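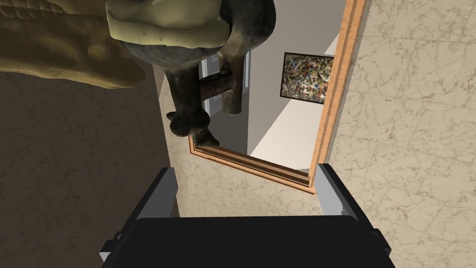 Speaker notes: Good practice for simulated trials of mobile manipulators
Home About Sessions Resources Contact
14 shares 3 comments

Opening (3 minutes)

Good afternoon. I am Wilmer Carhuamaca, and I speak for the working group on test practice at Komutis. The guidance I will present was adopted in October and applies to all trials run at our Hiltville and Grandby sites, including trials carried out entirely in simulation.

Leave the first slide up. Point out that this is a rendered interior, with the gripper open below a large sculpted object and a doorway behind it. Ask the audience what they would need to know before accepting a result from a trial of this kind. Take two or three answers and move on.

Section 1. Scope

The guidance covers any trial whose result may be used to support a decision about a physical machine. It does not cover demonstrations or training exercises. Where a team is unsure which category applies, the trial is to be treated as covered.

Stress this point. At Grandby, several early runs were logged as demonstrations and later cited in a design review. Those runs have been withdrawn from the record.

Section 2. Before the trial

Each team shall write down the task, the starting position of the robot, and the conditions that will end the run. Pass and fail limits are fixed at this stage and may not be changed once the first run has started.

Objects with uneven surfaces need a separate entry. The shape used for contact is often simpler than the shape shown on the screen, and a ridge or a bump that is visible to the viewer may not exist for the gripper. Teams shall record which contact shape was used and who checked it. (Pause here. Questions on contact shapes usually come up, and it is better to take them now.)

Rooms with doorways need an entry as well. State whether the robot is allowed to pass through, and whether anything beyond the opening counts as part of the test area.

Section 3. During the trial

A full series is 200 runs per task. Shorter series may be reported if they are labeled as partial. Runs that end early stay in the count. An operator may stop a run at any time, but the reason must be entered before the next one begins.

Views from the robot's own camera are to be saved together with at least one fixed view. A close view from below can hide the clearance between the arm and a nearby wall, and a reviewer should not have to guess at it.

Section 4. Records

The Tveit archive now holds roughly 3000 covered runs. Records are kept with the software version, the scene file and the name of the person responsible. If the scene file is edited, even to move one item of furniture, it receives a new number and the series starts again.

Mention the template in the handout. Page two has the contact shape entry, which was missing from the earlier draft.

Questions (until 3:30)

If asked about outside review: requests go through the Hiltville office, in writing, with the series number attached.

Previous Next Back to sessions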